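Workroom notebook, Saturday

Bound volume of the Okside Gazette, the second of the two from the Volow parish chest. Igor Ostrowski collating, Gonçalo Rocha checking the index slips against my readings.

Started 9:20. Picked up at leaf 41, where the run becomes twice weekly. Paper is noticeably thinner from here and show-through is bad on the versos. Raking light from the left helps with the imprint line but does nothing for the shipping column. Transcribed the imprint as it stands, with the long s normalized and the printer's abbreviations kept.

Issue numbering: there is a fault at no. 807. The number is used on two consecutive issues with different date lines and different contents. The next issue corrects by jumping one, so the total holds. I have entered them as 807a and 807b in the Nishad sheet. Gonçalo wanted 807 and 807bis to match the older card catalog. Left as a and b for now; the sort order in Nishad breaks on "bis".

Front page of 807b carries a notice on the sale of the toll house lease. The same notice is in 807a with a different closing day. Either the sale was put off or one is a compositor's error. The vestry minutes ought to settle it. Those are in Box 5, not yet unfolded.

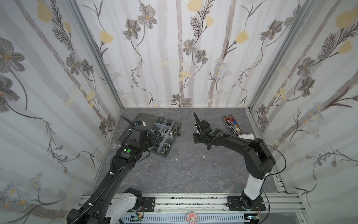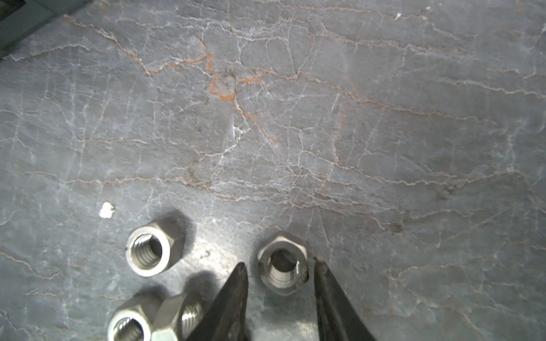 Advertisements. Counted lines per column on every fourth issue as agreed. A full column of advertisements runs to 100 lines before the change in type and fewer after it. The new face comes in partway through an issue — pages 1 and 4 old, pages 2 and 3 new. This fits outer and inner formes being set at different times, with the outer forme going to press first. Worth a line in the report, but I want a second case before claiming it.

Short titles for the index, continuing from last session:
Turnpike, meeting of trustees
Horse strayed, bay, reward offered
Schoolmaster wanted, must write a fair hand
Bridge, second arch, subscription opened

"Bridge" needs a cross-reference to "Ferry". The same subscribers are listed under both, in nearly the same order, and one man's name is spelled three ways. Kept all three and linked them to the first. Do not merge.

Foreign news is mostly lifted from the London papers and I am not indexing it past the heading. Exception: one paragraph on grain prices has a local remark tacked on in square brackets. The brackets are the printer's. Marked it in the sheet so it isn't taken for ours.

Slip count at noon was 1047 for both volumes. Gonçalo found five duplicates, all from the leaf that is bound in twice. I had read the second copy as a separate issue because the tail margin is trimmed and the page number is gone. Duplicates struck through, not removed.

Binding: sewing is sound up to the last gathering, where one station has failed. Supported with a Dadex strip and left alone. It should not be opened past 90 degrees until it has been looked at.

Still open:
807a/807b, check vestry minutes for the sale
second example of the mixed type
whether "Mr. H. at the Crown" is the innkeeper or a lodger; Gonçalo says lodger, I see no evidence either way

Stopped 3:40 at leaf 68. Next leaf has a fold through the date line, start there.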